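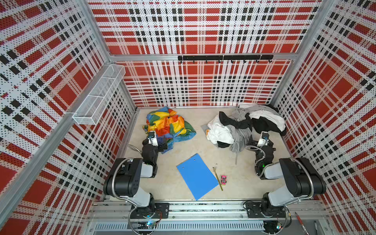 Page last changed: 18 March 2023

Home Syllabus Notes Problem sets Readings Contact

Week 6. Does firing the manager work?

Everyone in soccer knows the "new manager bounce." A club loses five of six, the manager goes, the next man wins his first two games, and the papers write that he has lifted the dressing room. Clubs pay serious severance on the strength of this story. We should ask what it rests on.

Start with who gets fired. Clubs don't pick the date out of a hat. They fire after a bad run, usually a worse run than the squad's wages or shot numbers would predict. Part of any bad run is luck: a deflection, a missed penalty, three away games against top sides in a month. Luck of that kind doesn't carry over. Results will tend to drift back toward the team's usual level whoever is standing on the touchline. This is regression to the mean, and you met it in Week 2 with the free-throw data.

So the before-and-after comparison is close to worthless. It is also the one you will see on television.
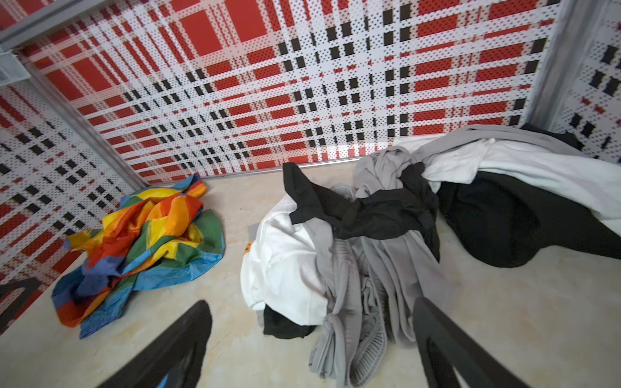 Leonie Quinlan

What would a fair comparison look like? You need clubs that had the same bad run and kept their manager. The class data file has 44 firings, each matched to a club in the same division with a similar points total over its last six games, a similar wage bill and no change of manager. Call the second group the "keepers."

Plot points per game for both groups. The fired group climbs, as the pundits say it does. The keepers climb too, and the two lines sit almost on top of each other by the end of the season. I have seen people look at this plot and tell me that the keepers must have "responded to pressure." Maybe so, but then the theory explains every outcome and we can't test it.

Some problems with our own method, before anyone gets too pleased:

- Matching on points ignores what the board knows and we don't. If the players have stopped listening, that may not be in the table yet.
- The keepers may have kept faith for a good reason, such as two starters coming back from injury. That would flatter them.
- The file counts caretaker spells as part of the new manager's record. Decha Chuensuk recoded them separately last year and the gap between the groups moved a little. His version is in the folder.
- 44 is a small sample. "We found no effect" and "there is no effect" are different sentences. Please write the first one.

A word on the Andlow report, since three of you cited it. It claims a lasting gain over 14 matches, has no comparison group, and was paid for by an agency that represents managers. I'd want a lot more before I believed it – starting with the data, which they won't release.

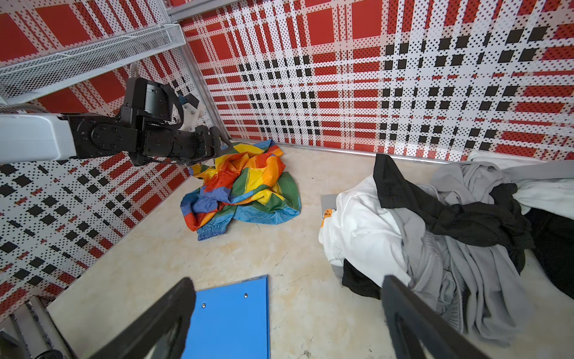
Plaid walls, with the white mesh shelf at upper left

For next time

Read Policarpio, chapter 2, and skip the section on motivation, where the evidence is mostly interviews with people who got the job. Then rerun the match using shots instead of points and see whether your answer changes. Hand in one plot and one paragraph. If your paragraph uses the word "momentum," define it.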